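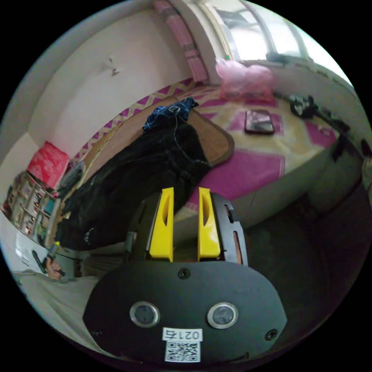 Rostam Yazdani writes that most people fold too early, before the pile is sorted. We would like to hear from more people with opinions like that.

Nouri is looking for 12 adults in Pamville to take part in a study of how laundry gets folded at home. You fold your own clothes in your own bedroom – two visits, 50 minutes each.

What we ask of you

1. Set out one load of clean clothes on the bed. Black trousers and jeans are fine, creased or not.

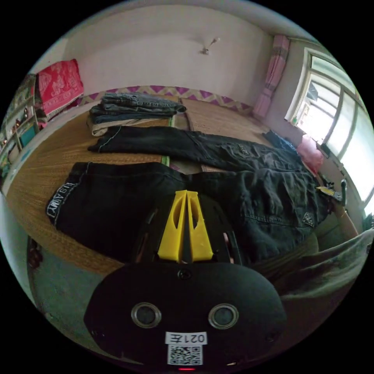
2. Fold the way you normally would.

3. Tell us where each piece is kept.

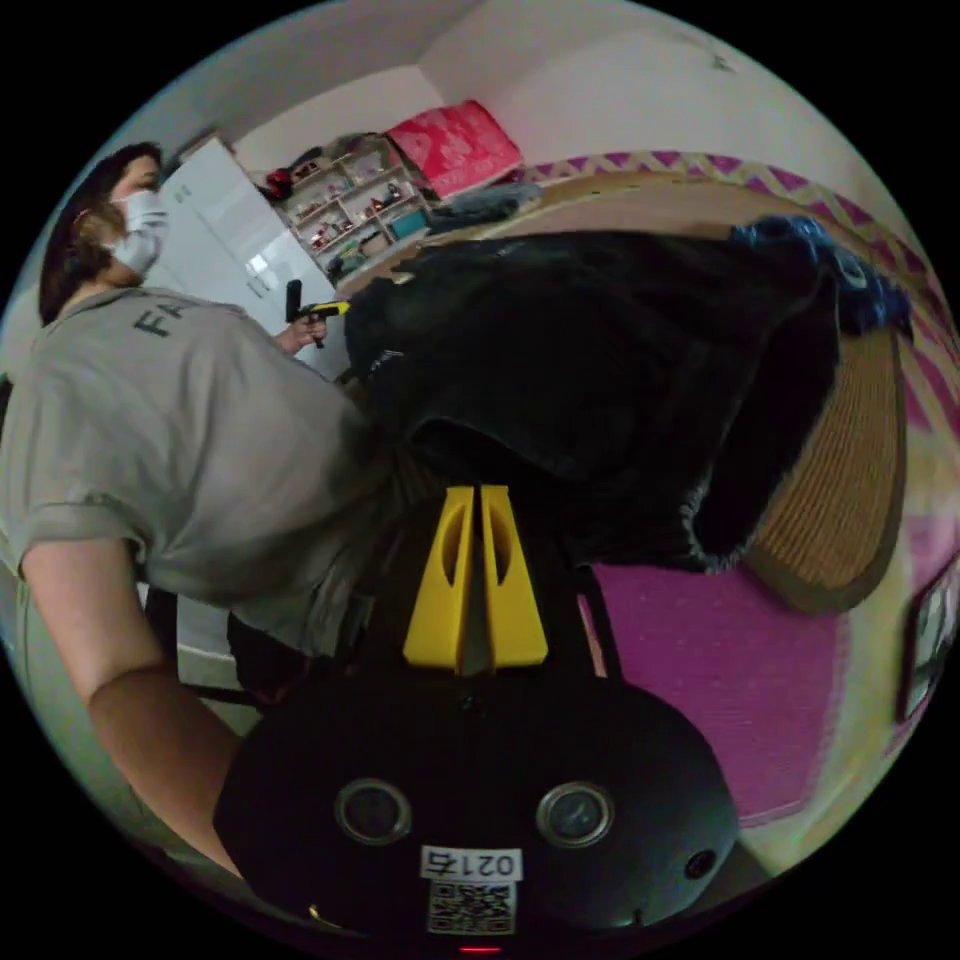
Payment is $25 per visit. You don't need to tidy up first. Toys on an open shelf and bright rugs on the floor can stay where they are.

Apply by 28th July at the Nouri desk, Stullberg building.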